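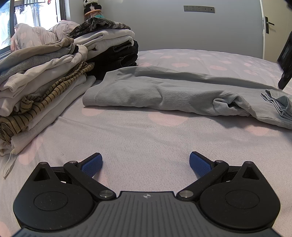

Our half of the Prevon project was the laundry task, and I should say straight off that I picked it thinking it would be the easy one. The other half of the group got cups and cutlery, and I felt a bit smug for a week or so. Then I tried to write down what "folding" means in steps a machine could copy, and I got stuck on line two. A T-shirt has no fixed shape, so there's nothing to measure from! I ended up working on the bed with real clothes from the house, and the knit top laid out lengthwise on the heart-print sheet is the kind of thing that gave me the most bother, because a sleeve bunches up at one end and then the whole fold goes wonky. Jeans were far kinder. They stay where you put them.

The plan was 100 good folds by the end of October. I recorded 188 goes altogether and kept the ones where the fingers stayed in view and I didn't drop anything (dropping counted as a fail, we agreed that early on). My arm ached after about 12 in a row, so I started doing them in short batches with a cup of tea between.

The finger pads were the bit I changed my mind about. I wanted smooth ones to begin with - less snagging on wool, I thought - but smooth pads slid straight off cotton. The blue ones with the fine grid hold a hem much better, and the wool survived. Adamczyk, the other team in our year, went for a hook shape and we had a friendly argument over it in the lab.

Things I'd do differently: sort the clothes by thickness first, not by colour, and do the thin stuff in the morning while I'm still patient. I'd also label every clip as I go. I left six batches unnamed and lost an entire evening to working out which was which.

Next term we put both halves together and start on the training side, which I've barely touched so far. Our code and notes are in the shared Prevon folder, under laundry.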